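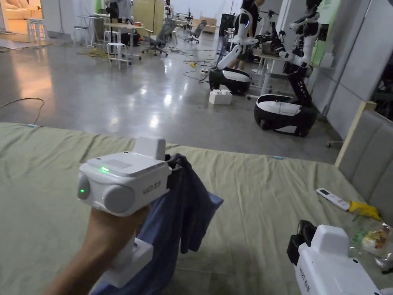

Pliage du linge

Le pliage du linge est l'opération domestique qui consiste à réduire un vêtement à un rectangle, forme que le corps humain n'a jamais adoptée. Il se pratique sur une table ou, plus souvent, sur le lit, surface vaste et molle qu'il faudra de toute façon libérer avant la nuit.

Dans son Traité de l'armoire, Davoud Hashemi recense plus de 140 manières de plier, dont 18 pour la seule chemise. Zhuoran Qiu lui reproche d'avoir compté deux fois le pli dit de Pumphrey et passé sous silence la mise en boule, de loin la plus répandue.

Voir aussi : Repassage, Chaise (usage vestimentaire).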